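Looking after a pale tabletop

Pale tops show tea, ink and turmeric sooner than dark ones, and most of the damage I see comes from the cleaning. The notes below apply to sealed, painted and coated tops. Bare or oiled wood needs different treatment and is covered on its own page.

Daily wiping
Brush crumbs off first with a dry cloth. Grit dragged under a wet cloth leaves fine scratches, which then hold dirt and read as a grey haze in the middle of the table. Follow with a cloth wrung out in warm water and a small drop of washing-up liquid, then a second cloth with plain water, then dry. Soap left to dry on the surface feels tacky by the evening and collects dust.

Tea and coffee rings
Mix bicarbonate of soda and water to a soft paste. Spread it over the ring, leave it for 10 minutes, and lift it off with a damp cloth. Do not rub. Bicarbonate is a mild abrasive and will dull a glossy finish. If a trace remains, repeat once — a third go rarely shifts anything the second did not.

Ballpoint and felt pen
Put a little surgical spirit on a cotton bud and work from the outside of the mark inwards, changing the bud as soon as it colours. Test underneath the top first. Some paints soften within seconds. Nokuthula Swanepoel wrote in to say that a plain white pencil rubber took ballpoint off her painted table with no spirit at all, and I have since had the same result on two of mine.

Turmeric and curry
Wipe up at once with cold water and soap. If a yellow stain stays behind, move the table near a window on a bright day. Daylight fades turmeric well, and a Saturday in April was enough for the last one I dealt with.

Heat
Use a cork mat at least 2 mm thick under mugs and something much thicker under pans. White bloom from a hot dish is moisture held in the finish. It may clear by itself over a few days in a dry room, so wait before trying anything else.

Edges and joints
Run a wooden cocktail stick wrapped in a thin cloth along any seam once a month. Water sitting in a seam lifts the edge long before the flat surface shows wear.

Games, jigsaws and small parts
Clear and dry the table before any hobby work, and keep glue and craft knives on a separate cutting mat. A plain top does have its uses for fiddly jobs. Beads, screws and loose pieces are easier to find on a surface with no pattern, and strong colours stand out best — the small yellow puzzle piece held just above the large cream top is a fair test of that. White and ivory parts are harder to spot, and those are better tipped out onto a dark tray.

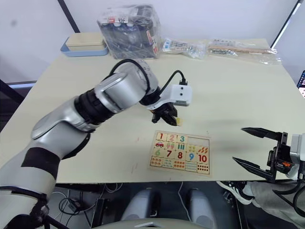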